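Revisión de la nave pequeña de Marnon, planta baja y altillo
23 de junio de 2018

Vuelvo a pasar la lista que hicimos en abril, con mis comentarios al lado, que ya sé que me enrollo. Donde pone OK es OK de verdad, lo he mirado yo.

1. Luces del techo: OK. Encienden todos los tubos. El del fondo tarda un poco en arrancar, habrá que cambiarle el cebador.

2. Aire acondicionado: OK con peros. Enfría bien, pero la rejilla pedía un trapo a gritos (ya se lo he pasado). El filtro toca cambiarlo en 56 días según la hoja de Fledden.

3. Escalera al altillo: PENDIENTE. Dos peldaños crujen más de la cuenta y quiero que los vea un carpintero antes de subir peso. Mientras tanto, de uno en uno y con una mano libre, por favor.

4. Barandilla de arriba: OK. La he empujado con ganas por todo el recorrido y no se mueve nada. 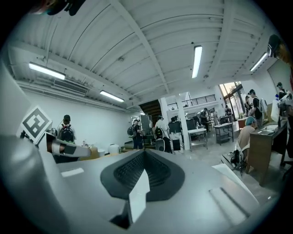

5. Paso entre los pilares y la escalera: REGULAR. Las sillas acaban siempre donde no deben, y al salir con prisa te las comes. Pido un mínimo de 90 cm libres — medidos con cinta, no a ojo.

6. Cubos: sacarlos del paso al terminar. Ya he tropezado una vez y no pienso repetir.

7. Mesa de trabajo: OK. Patas firmes, sin cojera. La he cargado con unos 36 kilos y ni se ha enterado.

8. Carro metálico: CORREGIR. Lo pesado va en la balda de abajo, que si no se va de lado en cuanto lo giras. Le faltan frenos a 2 ruedas; he pedido el recambio a Dzene y me dicen que 3 semanas.

9. Mochilas: se trabaja sin ellas puestas junto al carro y en la escalera. ¡Te giras y barres media balda! Propongo unos ganchos en la pared, los de Zovura me parecen bien de precio.

Queda abierto lo de los peldaños y lo de los frenos. Cuando estén los repaso y cambio la hoja del tablón.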